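Pleto – a little scheduler for class newsletters and blog posts

I got tired of pressing "publish" at silly times of day. That's the whole reason Pleto exists. I teach evening classes in web writing at Miltgate, and every term my students set up a blog and then post everything in one great lump on the night before it's due. I wanted something that would let them write ahead and drip the posts out over a few weeks, without me having to teach anybody what a cron job is.

So I made one! It runs from a plain spreadsheet, it's free for small classes, and you can have it going before your tea gets cold.

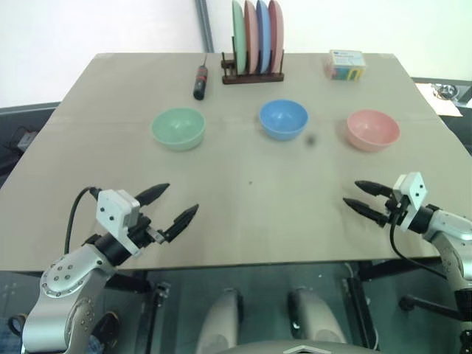
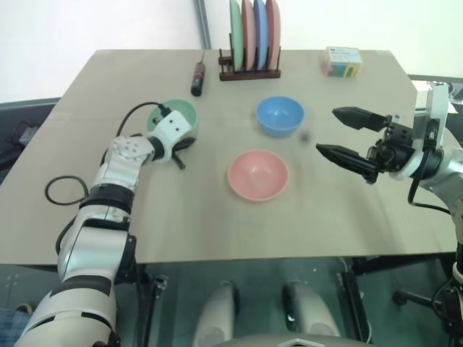 What it does

You give Pleto a spreadsheet with four columns: title, text, date and time. Each row is a post. When the date and time come round, Pleto sends that row to your blog or your mailing list, then writes "sent" in a fifth column it makes for itself. You can reorder rows, change your mind, or delete the lot – it only looks at what's there when it wakes up, and it wakes up every 14 minutes. (I did try having it check more often. It made the whole thing sluggish and I couldn't find one student who cared.)

It will also:

Post to a blog and a mailing list from the same row, if you put a plus sign in front of the title.
Hold anything marked "draft", however overdue it is.
Send you one email on a Monday listing what's going out that week.
Keep a copy of every sent post in a second tab, so you've still got the words if the blog goes wrong.

What it doesn't do

Pictures, mostly. If your blog accepts a picture from a web address you can paste the address in the text and it'll come through, but Pleto won't upload anything for you. It doesn't do comments either, and it has no app. I look at mine on my phone's browser and it's fine, if a bit squashed.

It also won't write anything for you. I get asked this more and more, and the answer is still no.

Setting it up

1. Make a copy of the starter sheet. There's a link to it in your welcome email.
2. Open the Settings tab and paste in your blog's address and posting key. Most blogging systems hide the key somewhere under "account" or "connections".
3. Pick your time zone. Please don't skip this one! I left it blank the first time and my own announcement went out at 4 in the morning.
4. Put a test row in with a time a few minutes ahead, and leave the sheet alone until it says "sent".

If it says "refused" your key is wrong, and nine times out of ten there's a stray space on the end of it. If it says "waiting" for ages, check the date column is set as a date and not as text. Spreadsheets look exactly the same either way, which drives me up the wall.

What it costs

The free plan covers one sheet and up to 40 posts a month, which has always been plenty for my lot. The Classroom plan is £14 a term and gives you up to 50 student sheets, all feeding into one overview page where you can see who has posts lined up and who's got an empty sheet. You can pause any student's sheet from there too – handy when somebody has pasted their shopping list into the text column and it's due out at lunchtime.

There's no yearly contract. If you stop paying, the student sheets stop sending but everything in them stays put, and you drop back to the free plan.

Versions

The current one is called Jacobs, after the cream crackers I lived on while fixing the clock change bug. If your posts went out an hour late in the spring, that was the bug, sorry, and updating cures it. Go to Settings, then "Get newest", and wait for the green tick.

The next one is Ziltska, due in June. It adds repeating posts (a weekly reading list, say) and a proper undo, and I'm trying to sort out the mailing list footer, which at present comes out in a different font from everything else. Classroom plan people can switch to the test copy now from the overview page. Keep a spare copy of your sheet if you do, as repeating posts still go a bit strange over a month end.

Questions go to the address in your welcome email. I answer them in the evenings, after class.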